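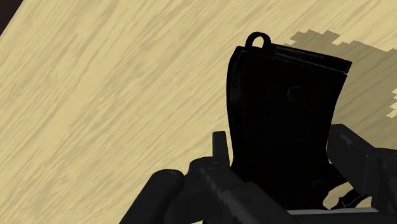
J'ai demandé à Noelia Olmedo ce que valait vraiment Tretemine, le simulateur de préhension que Sirnau loue au mois, et elle a ri ! « Les trois premiers jours, j'ai pesté », m'avoue-t-elle. Son exercice préféré, c'est la pièce noire toute plate avec sa petite boucle en haut, tenue debout dans la pince au-dessus d'une table en bois clair. « Noir sur noir, tu cherches tes bords ! »

Côté ombres, elle fait la moue (moi aussi, ces contours en escalier...). Mais à 57 euros par mois, elle garde l'abonnement. « J'y passe presque 30 heures, alors bon, le calcul est vite fait. »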